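**Elldale Tenants' Cleaning Co-op – progress report, May 16, 2026**

What a spring it's been! The refill station on Sovier Street opened in April, and 123 households have signed up already, nearly twice what we put in the grant plan. The Magaña building alone brought in 19 of them.

Most people come for the all-purpose cleaner, and the glass cleaner is catching up fast. We've held two mixing workshops (both full) and have four more booked through the summer. Your money has gone to the bulk tanks and the first order from Tralitz – the shelving came in under budget, so we'd love to put the rest toward labels in Spanish. 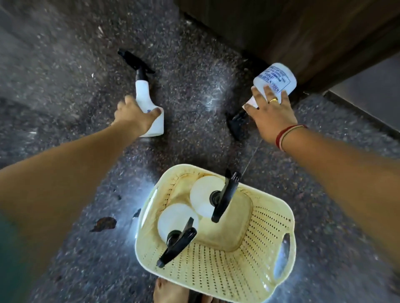
One member wrote to us that she hasn't bought cleaner at the store since we opened, and could we please stay open later in the evening. We're working on the hours now and will send the new schedule with the next report.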